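Storing Leather Shoes Between Seasons

Leather shoes that sit unworn for a few months can crease, dry out or pick up mildew. An hour of work in June saves a trip to the cobbler later.

Take out the laces and brush off the dirt, paying attention to the seam where the upper meets the sole. Wipe the leather with a damp cloth. If there are salt marks, mix one part white vinegar with two parts water and dab it on. Let the shoes dry for 12 hours at room temperature, away from heaters and direct sun.

Rub in a thin coat of conditioner with a soft rag. Leave it for 20 minutes, then buff. Old polish that has gone cloudy should come off first with a leather cleaner.

Fill the toes with plain paper or put in cedar trees. Newspaper works for drying, but the ink can rub off on pale linings, so swap it out before storage. Don't pack the toe so hard that the leather stretches.

Use a cardboard box or a cotton bag. Plastic bags and sealed tubs hold moisture against the leather. Lay the shoes on their sides, heel to toe, with tissue between them so the finish doesn't scuff. Write the contents on the end of the box.

Keep the boxes off the floor, on a closet shelf if you have one. Basements and attics are poor choices. Check the shoes every couple of months and change any paper that feels damp.

Suede needs a different cleaner and no conditioner. See the separate suede page. 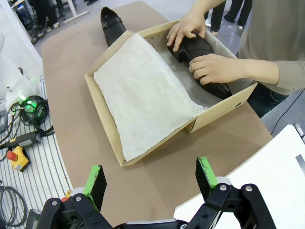 Black leather shoe on its side in the box, with white tissue.

Text by Lorraine Greenwood | Contact | © Userdale Home Pages | Back to top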